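Teleop or hand guiding for pick and place demos?

solder_wick
We're at 293 demos on the toy produce task and I'm sick of the leader arm. Has anyone gone back to just grabbing the wrist and moving it?

Ikden_lurker
Yep, and I regretted it. Your hands end up in every camera view. Stick with remote.

pm_vesley
Disagree! I did 300 by hand and then replayed them with nobody touching the arm, recording on the replay. Clean video, smoother paths.

Ikden_lurker
Sure, if nothing rolls between takes. Round stuff never goes back where it was.

solder_wick
That's my worry too. The bell peppers I can put back pretty well, it's the little round ones that get me.
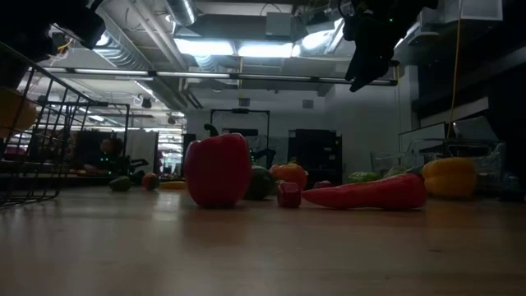
So I think I'll stay remote for those and try the replay trick on the peppers only. Mixing the two in one set, bad idea?

pm_vesley
Tag them separately and train both ways. Cheap to check.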